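4. Student Project: Reaching Over Woven Surfaces

4.1 Course setting

The project was carried out in the spring term course on robot handling at Berge, taught by Gunnel Engebretsen. Students work in teams of three and choose one household surface that they expect to give a robot hand trouble. Most teams in earlier years chose smooth things such as glass or polished tabletops. The team reported on in this section chose wicker and kept to it for the full term. Ulla Hägglund supervised the lab hours and read the weekly logs, which are the main source for what follows.

The students had used the arm in an earlier course, but none had worked with a hand of this type. The first two weeks went to safety training, joint limits and learning to stop the arm cleanly. Teams were graded on their logs and on a final demonstration in June. A failed trial did not lower the grade as long as it was written up.

4.2 Task

The task was to bring the hand to a chosen point over a woven surface, hold it there with the fingertips pointing down, and then lower it until first contact. The hand was then raised and the trial ended. No object was picked up. The team had first planned to lift a folded cloth from the weave, but dropped this after the third week, when it became clear that the approach alone would fill the term.

Two things make wicker harder than a flat board. The height changes across the surface, so a fingertip that is clear at one point may touch at the next if the hand is moved sideways. The weave also has gaps. A depth reading taken through a gap gives the distance to whatever lies underneath, and a plan built on that reading sends the hand too low.

4.3 Method

Trials were run with the control program Clidura, which the course has used for several years, and logged with Flekero, a small tool written by former students. The team made no changes to either program. Their own work was a short script, named Forine in the logs, that compared each depth reading with its neighbors and threw out those that lay more than 10 mm below the local middle value. The target height was then set from the readings that remained.

The students ran 56 trials with the script and the same number without it. Start points were drawn from a printed grid, and the order was mixed so that the two conditions shared the same daylight. The light turned out to matter more than the team had expected. In direct sun the strands and the gaps differed sharply in brightness, and the shadow of the arm and hand added edges that had nothing to do with the shape of the weave (Figure 3). The lab blinds were left open on purpose — the students wanted conditions closer to a home than to a test cell.

Each trial was stopped by hand if the wrist load passed the limit set in the course rules. One student watched the arm, one read the log, and one kept a hand on the stop button. The roles changed after every block.

4.4 What the students found

The script removed most of the false low readings, and the team recorded fewer early stops with it than without it. It did less well near a raised rim, where real changes in height were sometimes thrown out together with the bad readings. In those trials the hand stopped too high and had to be lowered in small steps. The team tried a smaller limit for rim areas but ran out of lab time before they could test it properly.

Shadow was the other open problem. When a shadow edge crossed the target point, the image-based check and the depth-based check often disagreed, and the program waited for an operator. The logs call these cases "stalls." Two of the three students argued for ignoring the image check whenever this happened. The third wanted to move the arm to a different start pose and try again, and the final report gives both views.
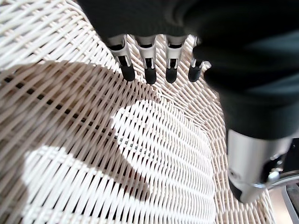
Figure 3. The four-fingered hand above the white wicker surface, fingertips pointing down, with shadow and direct sun on the weave.

4.5 Notes for later course rounds

Hägglund's comments on the final report ask for a fixed lamp in addition to daylight, so that the effect of shadow can be tested by itself. She also asks that the rim be treated as a separate area with its own start points. Both changes have been added to the project sheet. The trial logs and the script are kept with the course files and may be reused by new teams, provided that they repeat the first block of trials before changing anything.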